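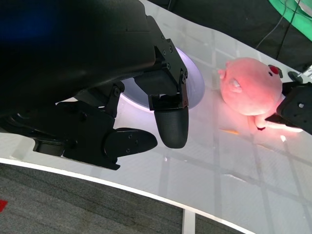
Rindora 정비기록 데이터셋 README. 자가 정비하는 사람들이 손으로 적은 차량 정비 수첩을 옮겨서 표로 만든 것. 주로 브레이크 쪽이고 엔진오일, 냉각수, 배터리는 있으면 같이 넣음. 타이어는 일부러 뺐음(다른 데서 이미 많이 함). 부품 메모에서 제일 자주 틀리는 게 볼트 종류 칸인데, 사진 위쪽 가운데 브래킷을 잡고 있는 나사처럼 육각이면 bolt_head 값은 hex로 적음. 육각인지 별렌치용인지 수첩에 안 써 있으면 unknown. 추측 금지. 제발.

버전
현재판 정리 날짜 2020-03-16. 이전판 쓰던 분들은 컬럼 이름 바뀐 거 꼭 확인. pad_mm이 pad_front_mm, pad_rear_mm 두 개로 나뉨. 예전 스크립트 그대로 돌리면 에러 안 나고 그냥 빈칸으로 읽힘. 이거 때문에 한참 헤맴.

들어있는 것
차량 189대. 정비 기록 4,000건. 차종은 9개 분류(경차, 소형, 준중형, 중형, 대형, SUV, 승합, 소형트럭, 기타). 파일은 두 개.
vehicles.csv 차량 한 대가 한 줄
services.csv 정비 한 건이 한 줄
둘을 잇는 키는 vehicle_id. 문자열임. 숫자로 읽으면 앞의 0이 날아감. 엑셀로 열었다가 저장하면 망가지니 조심.

vehicles.csv 컬럼
vehicle_id 차량 번호. 실제 번호판이랑 무관
class 위의 차종 분류
model_year 연식. 등록연도 아님
fuel 휘발유 / 경유 / LPG / 하이브리드
region 광역 단위까지만
garage 주차 환경. 실내 / 실외 / 섞임 / 빈칸
first_km 첫 기록 시점의 주행거리

services.csv 컬럼
service_id 기록 번호
vehicle_id 위와 동일
ym 연월. 일자는 개인정보 얘기가 나와서 지웠음
km 당시 주행거리
item 작업 항목 코드. 아래 참고
pad_front_mm 앞 패드 남은 두께
pad_rear_mm 뒤 패드 남은 두께. 드럼이면 빈칸
rotor_note 디스크 상태 메모. 자유 입력
fluid_type DOT 규격. 수첩에 적힌 그대로
bolt_head hex / torx / other / unknown
torque_nm 조임 토크. 기록자가 렌치로 잰 값만
where self / shop
memo 원문에서 개인정보만 뺀 것

작업 항목 코드
BP 패드 교환
BR 디스크 교환 또는 연마
BF 브레이크액 교환
BC 캘리퍼 청소, 슬라이드핀 그리스
EO 엔진오일
CL 냉각수
BT 배터리
ZZ 나머지 전부
한 번에 여러 작업을 했으면 줄을 나눔. 그래서 같은 ym, 같은 km인 줄이 연달아 나오는 건 중복 아님. 지우지 말것.

수집 방법
Dalport 동호회 게시판에서 수첩 사본 내주실 분을 모집했고, 동의서 받은 것만 입력. 처음 입력은 Juntunen 입력틀 사용, 검수는 Deming Zou. 한 건을 2명이 따로 입력하고 값이 다르면 원본 수첩을 다시 봄. 그래도 못 읽겠으면 빈칸. 글씨가 워낙 제각각이라 1이랑 7이 제일 골치였음. 기름 묻은 페이지도 많고.

단위
거리는 km. 마일로 적힌 수입차 수첩은 환산해서 소수점 버림. 토크는 Nm. kgf·cm로 적힌 건 환산했고 원래 값은 memo 끝에 대괄호로 남겨둠. 패드 두께는 백플레이트 제외한 마찰재 두께. 포함해서 잰 것 같은 값은 memo에 "백플포함?"이라고 달아놨는데 다 잡아냈는지는 모르겠음. 두께 분포 볼때는 그 표시 있는 줄 빼고 한 번 더 돌려보길 권함.

알려진 문제
주행거리가 거꾸로 가는 줄 있음. 계기판 교체한 차도 있고 그냥 잘못 적은 것도 있음. 안 고침.
8월 기록이 유난히 많음. 휴가철에 몰아서 하는 사람들이 있어서 그런듯. 계절 분석에 쓸 때 감안할 것.
shop으로 표시된 건은 작업 내용이 빈약함. 영수증 보고 옮긴 게 대부분이라 두께도 토크도 거의 없음.
하이브리드는 회생제동 때문에 패드가 훨씬 오래 감. 휘발유랑 섞어서 평균 내면 이상한 숫자 나옴. fuel로 먼저 나눌 것.
브레이크액 수분 측정값은 이번 판에 없음. 측정기마다 눈금이 달라서 맞추질 못했음. 다음 판에 넣을수 있으면 넣음.
승합은 차량 수가 적음. 이걸로 결론 내지 마세요.

이렇게는 쓰지 말 것
교환 주기를 정하는 근거로 쓰면 안 됨. 참가자들이 차를 유난히 아끼는 사람들이라 일반 운전자랑 다름. 자기 차 정비 주기는 취급설명서가 우선. 토크 값도 마찬가지. 남이 조인 값 보고 따라 조이지 말고 차종별 정비지침서 확인. 보험이나 중고차 가격 산정용도 사절. vehicle_id로 실제 차주를 찾으려는 시도는 당연히 금지.

개인정보
이름, 전화, 번호판, 차대번호, 정비소 상호 삭제. memo는 사람이 눈으로 읽고 지웠기 때문에 빠진 게 있을 수 있음. 발견하면 service_id만 알려주세요. 내용을 게시판에 그대로 붙이지 말고요. 본인 기록 빼달라는 요청은 언제든 받음. 다음 판부터 빠지고 현재판 파일도 다시 올림.

읽는 법
인코딩 UTF-8, 구분자 쉼표, 첫 줄 헤더. 빈칸은 진짜 빈칸이고 0은 진짜 0임. memo 안에 쉼표랑 줄바꿈 있으니 따옴표 처리되는 파서를 써야 함. 쉼표로 그냥 자르면 뒤쪽 컬럼이 다 밀림. Lunero 변환 스크립트 쓰면 날짜 형식까지 맞춰주는데 구버전은 bolt_head를 못 읽음. 최신으로 받을것.

이용 조건
연구, 교육, 개인 용도 자유. 재배포할 때는 이 README 같이 넣고 Rindora 정비기록이라고 출처 표기. 상업적 이용은 먼저 문의. 고쳐서 배포하면 뭘 고쳤는지 한 줄이라도 적어주세요.

할 일
뒤 드럼 라이닝 두께 컬럼 추가
rotor_note 표현 통일 (편마모, 편 마모, 한쪽마모 다 따로 놀고 있음)
ZZ에서 와이퍼, 전구, 에어필터 분리
영문 컬럼 설명

문의는 Dalport 게시판 데이터 말머리로. 답은 좀 늦을 수 있음.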